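Flevico Bench Mat, grey, with wrist strap and ground cord

Price: $30 for the small mat. The large mat and the replacement parts are listed at the bottom of the page.

The Flevico is a rubber mat for people who repair computers, radios and small household electronics at home or in a workshop. It has two layers. The upper one is grey and a little soft, so a small screw does not jump away when it falls. The lower one is black and conductive, and it holds well on wood, on laminate and on a painted bench.

We have sold this mat in our shop in Catusside for a long time, and customers ask us mostly the same things, so I will try to answer them in order.

Is it necessary to connect the ground cord? Yes. Without the cord the mat is still a good soft surface, but it does not carry the static charge away. The cord is 2 metres long and ends in a ring terminal and a crocodile clip. Connect it to a grounding point which you have checked. If you are not sure about the wiring in your house, please ask an electrician first.

Which size do I need? The small mat is enough for phones, game controllers and laptops. For a desktop computer laid on its side we recommend the large one, and you will also want some free place beside the case for the tools and the cover. If your bench is narrow, measure it before ordering. We can cut the large mat shorter in the shop, but a cut mat can not be returned.

Can I solder on it? For normal work with an iron, yes. The surface accepts a short contact with a hot tip and a drop of solder, although a mark may stay. Hot air is a different matter — please put a ceramic tile under the part.

How do I clean it? Use lukewarm water with a little dish soap and a cloth which does not leave fibres. Do not use window cleaner or furniture polish, they leave a film and the mat works worse after. Let it dry flat. A new mat has a smell of rubber for around 10 days, and in a small room it is better to open a window.

The wrist strap is elastic and fits most adults. It connects to the snap in the left corner of the mat. For left-handed customers we can put the snap on the right side at no extra cost, only write it in the order notes.

In the box: mat, wrist strap, ground cord, one spare snap.

Also available:
Flevico large mat, $45
Javier wrist strap, fabric, $10
Kosideo parts tray with magnet, $20

Orders are packed by Tihomir Papadopoulos, who also answers the phone in the shop. 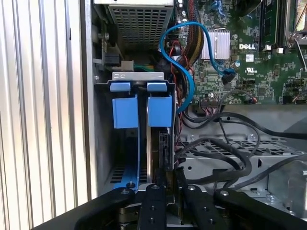

If you wish to collect the mat yourself, choose "pick up in Catusside" when you pay and wait for our message before you come. The large mat is sent rolled in a tube — lay it flat overnight, with the grey side up, before you use it.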